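Skalo Closet Drawer System
Owner's Guide, revised Mar 7, 2019

Section 4: Folding and Loading

By now the Skalo unit should be standing up, level, and attached to the wall. If it is doing only the first of these, go back to Section 3. If you have leftover screws, check them against the parts list on the inside cover before you put anything in a drawer. The small bag marked S is supposed to be left over. The large one isn't.

This section covers folding clothes on a bed and getting them into the drawers. We know you have folded a sweater before. We have also read the customer mail.

4.1 What you need

- A bed, or any flat surface bigger than your largest sweater
- The Flemum folding card (in the drawer marked 2, under the foam)
- The clothes
- A lint roller, if you own anything black and anything else that sheds

The Flemum card is 14 inches wide, the same as one drawer lane. You don't have to fold around it. Many owners use it once, see how wide the finished bundle should be, and let it slide behind the dresser, where it will last for years.

CAUTION: Do not fold directly on top of the Skalo unit. The top panel is rated for a lamp and a reasonable number of books. It is not rated for leaning.

4.2 Getting the bed ready

1. Clear the middle of the bed. Push the comforter to the far end or off to one side. Folding it is optional and outside the scope of this guide.

2. Smooth the top layer with the flat of your hand. Shallow wrinkles are fine. A buried sock will show up in the finished fold as a lump you can't explain.

3. Open the curtains or turn on the overhead light. Navy and black look identical at dusk, and you will find out which was which at work.

4. Put the unfolded pile on one side and leave the other side free for finished pieces. Pick the sides before you begin. Owners who decide halfway through tend to fold the same T-shirt twice.

NOTE: A plain dark bedspread makes dark clothing hard to see. Throw a light sheet over it. Any pattern will do.

4.3 Folding a sweater or fleece

These steps are for soft, heavy tops with long sleeves. Shirts are in 4.5. Hooded garments are in 4.4, with our sympathy.

1. Lay the garment face down with the neck pointing away from you.

2. Smooth it from the center out to the sides. Close any zipper first.

3. Place the Flemum card just below the neckline, centered.

4. Fold the left side in over the card, then lay the sleeve straight down along the fold.

5. Do the same on the right.

6. Slide the card out from the bottom. Do not yank it. Yanking returns you to step 1.

7. Bring the hem up to the middle, then fold again to the neck.

8. Turn the bundle over and pat it once. More patting does nothing for the garment, though some people find it calming.

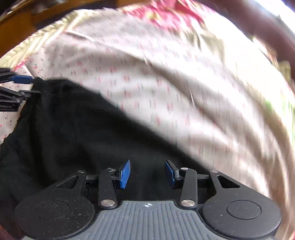 Dark knits go first, before you run out of patience, as they take the most looking at. The trick is contrast. Black fabric on a white sheet with a small red and pink print has an outline you can follow all the way around, so you can tell a sleeve from a body without picking the whole thing up and starting over. Pinch the cloth near an edge, lift only as much as you need, and carry it over low. Lifting it high feels efficient and lets the rest of the garment slide wherever it likes. If the fabric bunches up, lay it back down, smooth it, and take a smaller pinch.

NOTE: Fuzzy fabric grips itself. A fleece will not glide into place the way a dress shirt does, and pulling harder only moves the layer underneath. Lift, carry, set down.

CAUTION: Do not use the edge of the Flemum card to scrape creases flat. It has a corner on it. Our test sweater had a very nice collar before we learned this.

4.4 Hoods

1. Follow 4.3 through step 2.

2. Fold the hood down flat onto the back of the garment.

3. Tuck the drawstrings inside it.

4. Carry on from step 3 of 4.3, and accept that one end will be thicker than the other.

5. Load hooded bundles with the thick end at the back of the drawer.

If the thick end keeps the drawer from closing, the drawer is too full or the hoodie is too ambitious. Hang it up.

4.5 Shirts and thin tops

Follow 4.3 but fold in thirds at step 7. Thin fabric needs the extra layer to stand on edge. Silky tops will not stand on edge no matter what you do and belong in a Sakai tray (sold separately, see the back page, no pressure).

4.6 How good does it have to be?

Good enough to fit the lane. The drawings in our first edition showed sweaters with perfectly square corners, and owners wrote in to ask what was wrong with theirs. Nothing was wrong with theirs. The drawings were made with a ruler.

You are looking for three things in a finished bundle: it lies flat, it is no wider than the card, and you can pick it up with one hand without a sleeve coming out to say hello. A rough rectangle passes.

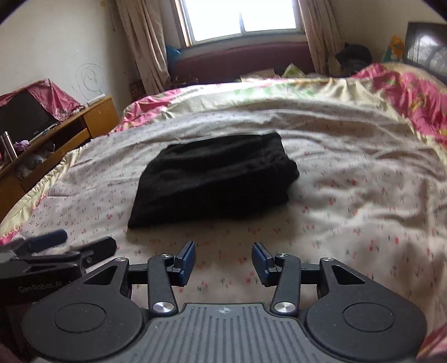
Fig. 2. Folded black garment on the bed. Slightly rumpled edges are acceptable.

If your bundle looks worse than the one in Fig. 2, unfold the last fold only and try it again. The trouble is nearly always in the last fold. If it looks better, please don't send us a photograph. We have plenty.

4.7 Loading the drawers

1. Start with the bottom drawer. Heavy items go low. Fill a top drawer with denim and the unit will hold, thanks to the wall bracket, but you will hear about it every time you open it.

2. Pull the drawer out until you feel the soft stop. There is a second, firmer stop after that. The second stop is the end of the drawer's career as a drawer, so stay on this side of it.

3. Stand the bundles on edge, folded side up, from front to back.

4. Leave a hand's width free at the back of each lane. This space is for the item you find under the bed tomorrow.

5. Fit the Arkberg divider behind the last bundle and press until it clicks. If it doesn't click, turn it around. It goes in both ways but it only clicks in one.

6. Close the drawer with your palm in the middle of the front panel. Knees are strong, and the panel dents.

CAUTION: Never have more than one loaded drawer fully open. This applies even with the wall bracket fitted, and it applies twice over in a house with children.

4.8 If something goes wrong

The drawer sticks.
Take out the last bundle and try again. If it moves freely, that bundle was the problem. If not, look for a cuff caught over the runner. Runners are tested to 2,000 openings on a bare unit and considerably fewer with a cuff in them.

The bundles fall over.
The lane is underfilled. Move the Arkberg divider forward. Buying more sweaters also works, and we would be the last to stop you.

The bundles unroll when you take one out.
You are pulling from the top layer. Reach down and lift from the base.

The folding card is too wide.
You have the card from the older Flemum box. Write to us and we'll mail the right one at no charge. Meanwhile, fold a little inside the edge.

There is fuzz on everything.
Roll the garments before folding, then wipe out the drawer with a dry cloth. Do not spray anything into the runners.

Somebody else in the household refolds everything you fold.
Not covered by the warranty.

4.9 Seasonal changeover

Twice a year you'll want to swap what's in the bottom drawer. We suggest June for putting away the heavy knits. Make sure everything is clean and fully dry before it goes in. Store the off-season bundles flat in a Sakai tray on the closet shelf, with the heaviest at the bottom.

Wool should be refolded once while it's in storage, along different lines, so the creases don't become permanent. Ott Rebane, who wrote the first edition of this guide and the wool paragraph in particular, wanted this done monthly. We tried it. Once is fine.

When the drawers are loaded and closing properly, go on to Section 5, Shoe Rack, and have the large bag of screws handy.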